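3章　ビンピッキング課題　作業セルの準備と試行の手順

3.1　適用範囲
本章は、Zomitz学生ロボット競技会ビンピッキング部門に参加する班が、Jesside実習棟の共用作業セルを使用する際の手順を定める。対象は、容器の設置、対象物の配置、把持試行、記録および撤収の各作業とする。アームの原点復帰、制御盤の保守、グリッパの分解は本章に含まない。これらの作業が必要になった場合は作業を中止し、指導教員に連絡すること。
制御用ソフトウェアはGrikikを用いる。画面の名称および操作項目は、実習棟の共用計算機に導入されている版に従って記載した。班が独自に改変した版を用いるときは、改変箇所を記した書面を事前に提出し、承認を受けなければならない。

3.2　作業体制
作業は2名以上で行う。1名を操作担当、もう1名を監視担当とし、試行の開始前に双方の役割を声に出して確認する。監視担当は、非常停止ボタンに手が届く位置に立ち、試行中は他の作業を兼ねてはならない。役割を交代するときは、必ずアームを停止させ、運転モードを手動に戻してから行う。
見学者が同席する場合、立入り位置は作業台の縁から900 mm以上離れた床面の線の外側とする。見学者への説明は、アームの停止中に行うこと。

注意
長い髪は束ね、ひも付きの名札、手袋、ゆるい袖口の衣服は着用しない。保護めがねは、容器の設置から撤収の完了まで着用する。

3.3　開始前の点検
1．セルの使用予定表に班名と開始時刻を記入する。前の班の終了記録に署名がない場合は、使用を開始しない。
2．主電源が切れていることを確認し、アームの外装、グリッパの指部、取付けねじを目視で点検する。ねじの緩み、指部の曲がり、被覆の破れを認めたときは、点検票の該当欄に記入し、使用を見合わせる。
3．アームに沿う配線をたどり、挟み込みや無理な引張りがないことを確かめる。固定用の結束部を外してはならない。
4．非常停止ボタンを押し、表示灯の状態が点検票の記載と一致することを確認した後、解除する。
5．主電源を投入し、Grikikを起動する。起動画面に警告が表示された場合は、警告文をそのまま点検票に書き写し、指導教員の指示を待つ。
6．運転モードを手動とし、速度上限の欄に班の登録値を入力する。登録値が400 mm/sを超える設定は、競技規則により認められない。

備考
点検票は班ごとに綴じ、試行記録とともに提出する。鉛筆による記入は無効とする。

3.4　容器の設置
1．アームを待機姿勢に移動させ、手動モードのまま停止していることを監視担当が確認する。
2．容器の内面を乾いた布で拭く。研磨剤および溶剤は使用しない。
3．容器を作業台の所定位置に置き、基準となる辺を設置治具に合わせる。
4．クランプを取り付け、容器の縁を押さえる。締付けは手で行い、工具による増し締めをしてはならない。
5．クランプのハンドルおよび棒状の部分がアームの可動範囲に入らないことを、手動の低速動作で確認する。干渉のおそれがあるときは、取付け向きを改めてから手順4に戻る。
6．容器の側面を軽く押し、ずれが生じないことを確かめる。
7．設置治具を取り外し、所定の棚に戻す。

注意
作業台上のテープおよび敷紙は、他の班も共用するものである。剥がす、貼り足す、位置を変える等の行為を禁ずる。剥がれを見つけた場合は、自班で補修せず点検票に記入すること。

3.5　対象物の配置
対象物は、競技会が配布する一式から、当日の課題票に指定されたものを用いる。代用品の使用は練習に限り認めるが、その試行を提出記録に含めることはできない。
配置は、Van Rooij配置表に基づいて行う。Van Rooij配置表は、本実習において用いる区画割りの呼称であり、容器の底面をアーム側、奥側および手前側の各区画に分け、対象物ごとに置く区画と向きを指定したものである。
1．課題票の配置番号を操作担当が読み上げ、監視担当が復唱する。
2．アームの停止を確認した後、監視担当が対象物を奥側の区画から順に置く。
3．布や軟質樹脂のように形の定まらないものは、指定された区画に軽く丸めて置く。形を整え直すのは1回の試行につき配置時のみとする。
4．箱状のものは、課題票に「立」とある場合は立て、「伏」とある場合は広い面を下にする。
5．全ての対象物を置いた後、手を容器の外へ出し、「配置完了」と発声する。
6．操作担当はGrikikの「配置確認」画面を開き、課題票と照合する。相違があれば、監視担当が手順2からやり直す。 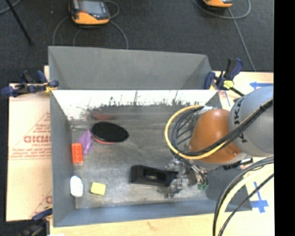 把持順序の決定は、班の提出する計画書において最も重く評価される項目である。順序は、周囲の対象物への接触、容器の壁との距離、指部が進入できる空間の三点から検討し、その根拠を計画書に記載しなければならない。左の壁際に立つ赤橙色の箱と、それに触れている紫色の軟らかい対象物のような組では、一方の把持が他方の位置や姿勢に影響することを見込む必要がある。また、手前中央の黒く細長いホルダーのように中央部がくぼんだものについては、指部をどの部分に当てるかを計画書の図に明示する。壁際の白い長円形のものは、壁側に指部を差し入れる余地を事前に測り、余地が不足すると判断した場合の代替手順も併せて記すこと。

備考
容器の内面には光沢があり、対象物の色が映り込むことがある。認識結果の候補が壁面上に表示されたときは、これを対象物として登録せず、「候補の除外」を選択する。除外した件数は試行記録の備考欄に残す。

3.6　把持試行
1．監視担当は、見学者を含む全員が立入り線の外側にいることを確認し、「開始可」と発声する。
2．操作担当は、Grikikの「試行」画面で配置番号と計画書の版を選択する。
3．「模擬動作」を実行し、容器の縁およびクランプとの干渉が報告されないことを確認する。干渉が報告された場合、実機の動作に進んではならない。
4．運転モードを自動に切り替え、「1手順ごとに停止」を有効にする。初回の試行では、この設定を解除してはならない。
5．「開始」を押す。アームが対象物の上方で停止した時点で、監視担当は指部の向きを目視で確認し、「続行」または「中止」と発声する。
6．操作担当は、監視担当の発声を復唱したうえで、該当するボタンを押す。
7．把持した対象物は、受け皿の上で開放する。開放後、受け皿の中の対象物には、試行が終了するまで触れない。
8．計画書に記載した全ての手順が終わるか、制限時間に達したときは、「終了」を押し、アームを待機姿勢に戻す。

警告
自動モードの間は、いかなる理由があっても容器の内側に手や工具を入れてはならない。対象物が倒れた、挟まった、または容器の外に出た場合も同様とする。必ず「中止」を押し、アームの停止と手動モードへの切替えを確認してから対処する。

3.7　中断時の処置
試行が中断したときは、次の区分に従って処置する。

把持の失敗
対象物が容器の底面に戻っている場合は、同じ対象物について再試行を行うことができる。再試行は連続して3回を限度とし、それでも把持できないときは次の対象物に進む。失敗の状況は、指部の位置、対象物の向き、力の設定値を含めて記録する。

指部の接触停止
指部が容器または周囲の対象物に触れて停止した場合は、再開ボタンを押さない。手動モードで進入した経路を逆にたどり、指部を容器の縁より上まで引き上げる。その後、指部および容器の接触箇所を点検し、傷または変形があれば試行を終了する。

配線の引っ掛かり
配線がアームの関節部、クランプまたは作業台の角に掛かったときは、直ちに非常停止ボタンを押す。配線を手で引いて外すことは禁ずる。復帰の作業は指導教員の立会いのもとで行い、班の試行時間には算入しない。

認識の不成立
「対象物なし」と表示され、目視では対象物がある場合は、室内の照明の状態を確認し、認識を再度実行する。照明の位置を変えたときは、変更前と変更後の状態を記録に残す。

3.8　記録の作成
試行の終了後、その日のうちに次の事項を記録用紙に記入する。
・班名、配置番号、計画書の版
・操作担当および監視担当の区別
・手順ごとの結果（把持、失敗、中止の別）
・模擬動作で報告された干渉の有無
・認識候補を除外した場合の件数と位置
・設定値の変更とその理由
動作ログはGrikikの「書き出し」から保存し、班の共有領域に置く。ファイル名には班名と配置番号を含め、空白を用いない。書き出しの後にログを編集した場合、当該試行は審査の対象としない。

備考
11月の中間審査では、成功した試行だけでなく、中断に至った試行の記録も提出を求める。中断の記録がない班には、審査の場で口頭による説明を求めることがある。

3.9　撤収
1．アームを待機姿勢に移動させ、運転モードを手動に戻す。
2．主電源を切り、表示灯が消えたことを監視担当が確認する。
3．対象物を容器および受け皿から取り出し、一覧表と照合して収納箱に戻す。不足がある場合は、退室前に届け出る。
4．次の班が同じ容器を使用する予定であるときは、容器とクランプをそのまま残す。予定がないときは、クランプを緩めて容器を外し、保管棚に収める。
5．端末の配線を軽くまとめる。端末本体に巻き付けてはならない。
6．作業台の上に工具、紙片、結束材の切れ端が残っていないことを確認する。
7．終了記録に時刻を記入し、2名が署名する。
8．使用予定表の班名の欄に終了の印を付け、鍵を受付に返却する。

受付の終了後に撤収が完了した場合、鍵は翌朝の開室時に返却し、終了記録の余白にその旨を記載する。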